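The Long Afternoon of the Small Robot Arm

On Tuesday I came to Vunside at nine in the morning, because Dorottya Sipos had told me that the morning is when the work is cleanest. She meant the data. The room itself has cables everywhere, and she warned me twice not to step on the gray one.

Sipos leads a small group inside a company called Hekex. Their project has the name Ralevura, and its purpose is simple to say. They want a cheap robot arm to learn a task from examples, without a person writing down each motion as a program. So somebody must make the examples. For most of this year that somebody has been Osaze Eze, who was a piano tuner before and who still keeps his fingernails very short.

Eze sits beside the table and guides the arm with a second, smaller arm in his hand. When he bends one, the other bends too. The computer writes down the position of each joint many times in a second, together with the pictures from the cameras. One such recording is called an episode. An episode at Vunside takes 19 seconds if all goes well, and then the blocks are moved to a new place and he begins again.

"People think I am teaching it to pick up a block," he told me. "I am teaching it where to be before it picks up a block. The closing of the fingers is a small part."

I did not understand this until I had watched him for an hour. The approach is where he spends his care. He brings the gripper down from the side, slowly, and he stops a little above the table, and only then does he choose. If he hurries, the learning system will hurry too, and it does not have his eyes to correct itself at the end.

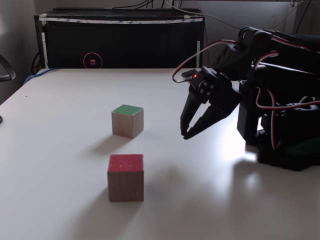
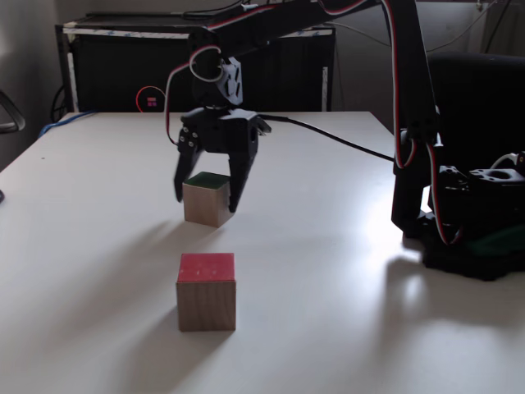
The red-topped block and the green-topped block, with the gripper apart from them in the first picture and lowered around the green one in the second.

Two blocks are harder than one, Sipos explained to me over a very strong coffee. With one block the system can learn a lazy habit and go to anything that looks like wood. With two it has to care about the color on top. The group first made all its recordings with a single block, and the trained model looked very good for a week. Then they put a second block on the table, and the arm went between them and closed on air. She still has the video of it, and she shows it to new colleagues on their first day.

After that she wrote rules for the recordings. The blocks must not stand always in the same relation to each other. Sometimes one is in front, sometimes they are side by side, sometimes one is turned at an angle so that the fingers have to find a different way in. The lamp is changed between sessions. A set is 100 episodes, and Eze does not look at the earlier ones before he starts a new set, so that he does not copy himself too much.

He copies himself anyway. This was the most interesting part of the day for me. A man named Pillay, who trains the models and works mostly from home, had noticed in the numbers that Eze prefers to keep his wrist a bit to the left. Now the model prefers it also. When I asked if this was a mistake, Pillay said on the telephone that he was not sure. The model needs a style from somewhere, and a steady one is easier to learn than a mixed one. But if the arm meets a block that can only be taken from the other side, it will have seen very few examples of that.

So in the afternoon Eze worked against his own habit. He held the small arm in a way that was clearly uncomfortable, and he made more errors. Out of the afternoon's recordings, 69 were kept. The rest had a slip or a pause that was too long, and Sipos removed them while he watched – a thing he says he does not mind.

There is a discussion in the group about these removed episodes. Sipos believes that some of them should stay, the ones where the block slides away and Eze goes after it and gets it. A system which has only seen success does not know what to do when it misses. Pillay agrees in principle, but he wants them marked by hand, with the moment of the error and the moment of the recovery, and the marking takes longer than the recording did. For now they are stored in a separate folder with the name "maybe."

At half past four Eze stretched his hands and started one more set. I asked him if he dreams about blocks. He said no, he dreams about the pianos, and he asked me to move my chair a little because my shadow was on the table.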